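Section 4. Fault during the cap-hanging task

Kenta Furukawa and Emiko Maruyama
Project Furnow, Kamata lab

The task uses both arms. The right arm steadies the stand by its rod while the left arm picks up a baseball cap by the brim and places it on the hanger. Each run is logged with joint positions and motor current for both arms.

The fault showed up in run 195. The left gripper reported a closed grip and the program moved on to the lift step, but the fingers had closed on air just above the brim. The arm then carried out the full hanging motion with no cap. On the next run the opposite happened: the arm went too low and pushed down on the table until the current limit stopped it.
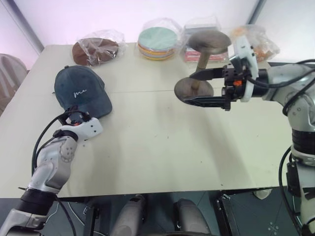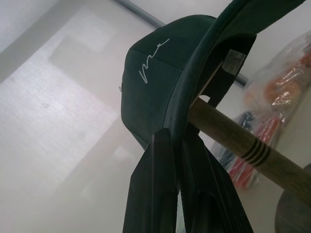 Project Reports, Vol. 6, No. 2, p. 41

We first suspected the gripper motor and swapped it for the spare. The error stayed. The log then showed that the height offset for the left wrist had been overwritten with the value for the right wrist when the controller was restarted in February. Both values sit in one settings file, and the restart script wrote the same line twice.

The second problem is a safety matter. The current limit was set to 3,000 mA, the default in the Jurkico driver, and the arm pressed on the table for 2,089 ms before it stopped. Osamu Tsuji pointed out that a hand on the table would have been pressed for just as long. We lowered the limit to 1,593 mA and added a check that halts both arms when the finger gap reads zero after a grip command - a brim between the fingers always leaves a small gap.

The check does not catch a grip on a folded seam, where the gap is larger than expected. Rodrigo Matos is working on this for the next report.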